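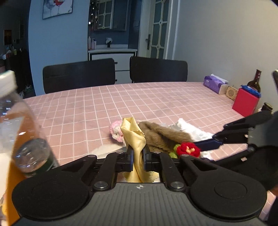 Catinca Gavrilă asked whether clip-on earrings should be in the same table as pierced ones, and the short answer is yes. They share a table from this release on. The fastening column tells them apart: clip, screw, post, hook or unknown. If you have old scripts that read clipons.csv, point them at earrings.csv and filter.

Neswood Costume Jewelry Listings

Neswood is a table of secondhand costume jewelry listings, written up from the paper sale catalogs of Leclerc, a dealer in earrings, brooches and necklaces. Dorian Marchal typed most of it. Marcelle Huet did the brooches.

What is in it

The catalogs gave us 3,223 entries. After repeats were merged, 2,203 pieces remain. Of these, 1,989 have a fastening recorded. The rest are marked unknown — please don't read that as missing or broken.

Columns

id: stays the same between releases
type: earring, brooch, necklace, bracelet
fastening: see the note at the top
metal: the color as printed, so "gold" means gold-tone unless the plated column says otherwise
length_mm: longest side, blank if the catalog gave none
price: asking price, never the sale price
notes: free text, spelling left alone

How it was checked

Bujar Stoyanova and Valentin Joly each labeled the same 300 pieces without seeing the other's work. Most of their disagreements were over short necklaces listed as chokers. We kept the catalog's word in those cases and put the second opinion in notes. 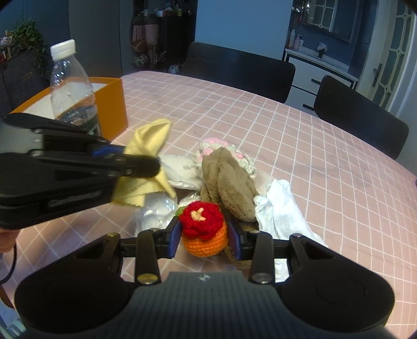
Known problems

Pairs sold with one earring missing are still typed as earring. Search notes for "single".

Sets are split into separate rows with a shared set_id, but the price is repeated on every row. Summing the price column will give you a wrong total.

The January catalog lists sizes in inches. They were converted and rounded to the nearest millimeter.

Loading

Files are UTF-8, comma separated, with one header row. Blank cells are blank, never zero. Corrections go to Marcelle — include the id.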